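11/07/2025

드디어 Greltora 키트를 제대로 만져 봤다! 상자는 며칠 전에 왔는데 현관에 세워만 두다가, 오늘은 점심도 대충 김밥으로 때우고 오후 내내 작업실에 틀어박혔다. 팔 본체는 원래 쓰던 거고 키트는 그 팔에 붙이는 손목 모듈이랑 컨트롤러, 그리고 티칭 소프트웨어까지 한 묶음이다. 시험 사용 기간은 23일. 그 안에 돌려보낼지 살지 정해야 한다. 첫날부터 이런 말 하면 안 되는데 벌써 돌려보내기 싫다.

설명서는 얇다. 얇은데 그림이 좋다. 예전에 썼던 Durkex 제품은 설명서가 두꺼웠고 정작 필요한 페이지는 부록 맨 뒤에 있어서 저녁 내내 넘기기만 했던 기억이 난다(그때 일기에 욕을 한 바닥 써 놨더라). 이번 건 순서대로 따라가니까 그냥 됐다. 볼트 규격도 한 가지로 통일돼 있어서 렌치를 바꿔 쥘 일이 없었고, 사소한 건데 이런 데서 기분이 확 좋아진다.

전원 넣고 처음 움직일 때는 속도를 4퍼센트로 낮춰 놓고 비상정지 버튼에 손가락을 올린 채로 숨도 참았다. 스르륵 올라가는데 소리가 거의 안 난다. 진짜로 옆방 냉장고 소리가 더 컸다. 몇 번 왕복시켜 보고 속도를 조금씩 올렸다. 관절마다 토크 값이 화면에 그래프로 뜨는데, 이걸 보고 있으면 시간 가는 줄 모른다.

Tzu-hsuan Poon한테 메시지로 자랑했더니 대뜸 케이블부터 보여 달라고 했다. 역시 아는 사람이다.

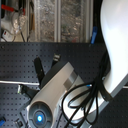 타공판 앞의 팔. 관절엔 파란 불, 검은 케이블은 아직 이렇게 늘어져 있다.

답장은 짧았다. "묶어." 맞는 말이다. 손목을 크게 돌리는 동작에서는 여유가 있어야 하니까 너무 바짝 당기면 안 되고, 그렇다고 이대로 두면 언젠가 뭔가에 걸릴 것 같다. 벨크로 타이를 위쪽 링크에 두 군데 정도 감아 볼 생각. 키트에 케이블 클립이 안 들어 있는 건 확실히 아쉽다. 이 가격이면 몇 개 넣어 줄 만도 한데. 후기 쓸 때 이건 꼭 적어야지.

가격 얘기가 나온 김에 적어 두면 정가가 1,988달러다. 취미로 쓰기엔 손이 떨리는 돈이고, 작은 공방에서 반복 작업을 맡길 거라면 또 얘기가 달라진다. Celeste Henríquez네 공방이 6월에 Curholm에서 하는 월 대여 서비스를 써 봤다고 해서 전화로 한참 물어봤다. 그쪽은 고장 나면 바로 교체해 주는 게 제일 좋았고, 대신 소프트웨어가 답답했다고 한다. 지점 하나 고치려고 프로그램 전체를 다시 올려야 했다나. Greltora 쪽은 팔을 손으로 끌어다 놓고 버튼을 누르면 그 자리가 저장되고, 나중에 그 점만 골라서 바꿀 수 있다. 이 얘기를 했더니 Celeste가 전화기 너머로 부럽다고 소리를 질렀다.

손으로 끌어서 가르치는 이 기능, 정말 좋다. 처음엔 팔이 좀 무겁게 버티는 느낌이었는데 설정에서 저항을 낮추니까 놀랄 만큼 가볍게 따라온다. 점 몇 개 찍어서 나무 블록 옮기는 동작을 만들고 200번 반복을 걸어 놨다. 그사이에 빨래 널고, 커피 내리고, 그래도 궁금해서 계속 들락날락했다. 블록은 마지막까지 제자리에 놓였고 나는 혼자 박수를 쳤다. 창피하지만 진짜 쳤다.

마음에 안 드는 것도 적어 두자. 첫째, 소프트웨어를 켤 때마다 로그인하라고 한다. 인터넷 끊긴 작업실에서는 어쩌라는 건지. 둘째, 한국어 메뉴 번역이 이상하다. '홈 위치'가 '집 주소'로 돼 있어서 처음엔 배송지 입력하는 칸인 줄 알았다. 고객지원에 메일을 보냈더니 Damián Toledo라는 분이 금방 답을 줬고, 번역은 다음 업데이트 때 고친다고 한다. 오프라인 모드는 검토 중이라고만. 그래도 답이 빨라서 기분은 안 나빴다.

내일 할 일: 벨크로 타이 사 오기. 손목 모듈 영점 다시 잡기. Rosalía가 부탁한 작은 병 옮기는 동작 시험해 보기(미끄러울 것 같아서 고무 패드를 먼저 붙여야 할지도). 토크 그래프 저장하는 법도 찾아봐야 한다. 분명히 메뉴 어딘가에서 봤는데.

어깨가 뻐근하다. 한 번만 더 돌려 보고 자려다가 참고 전원 내렸다.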